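Famalitz Extends Trernance Tableware Line With Pink Plastic Cup and Glass Serving Bowls

GUKDALE – Famalitz will add 18 items to its Trernance line of everyday tableware in January, the company said. The additions cover plastic drinking cups, clear glass bowls in three sizes and a set of storage lids that fit both the current and the earlier bowls.

The Trernance line is sold to school kitchens, small cafes and household stores. With the new items it will hold 58 products, all supplied from the Gukdale warehouse. Products already in the line keep their present item codes, and standing orders do not need to be changed.

Cups

The new cup has a capacity of 305 milliliters and a straight rim. It replaces the 256 milliliter cup, which stays on sale until stock runs out. Wall thickness at the base has been increased, and the inside taper has been changed so that stacked cups separate with less force. The cup is rated for the top rack of household dishwashers and for commercial rack washers. It is not intended for microwave use.

Four colors are offered: pink, white, yellow and pale green. Cups ship in single-color cartons. Mixed cartons will be offered later in the year – the carton insert is still being revised.

Bowls

The glass bowls are pressed in one piece and have no printed decoration. Small and medium bowls nest inside the large one. The rim profile matches that of the earlier Trernance bowls, and existing lids will fit the medium and large sizes. The small bowl requires the new lid.

Buyers should note that the glass is not rated for direct heat or for transfer from a freezer to an oven. Care instructions are printed on the carton and on a folded sheet inside it.

Packaging and Supply

Cartons for the new items use molded paper dividers in place of foam. Outer carton dimensions are unchanged, and pallet patterns remain as listed in the current trade catalog. Dunne, which handles distribution for the line, will accept advance orders through its regular trade desk. Orders received by 3 p.m. are entered the same day.
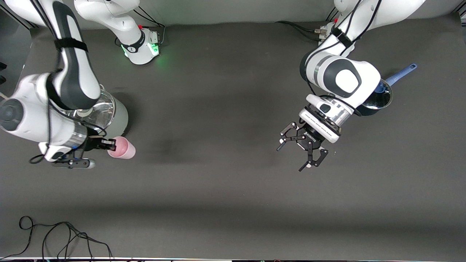

A pink plastic cup and a clear glass bowl on a black work surface.

Minimum order quantities are one carton per color for cups and one carton per size for bowls. Lids are packed separately and may be added to any order. Replacement lids for discontinued bowls remain available on request, subject to stock.

Price lists and item drawings are available to trade customers on request. Samples are limited to one cup and one bowl per account and are shipped with the next scheduled delivery.

About Famalitz

Famalitz makes and supplies tableware and food storage products for trade and household use. Its product lines include Trernance.

Press inquiries: Famalitz Press Office, Gukdale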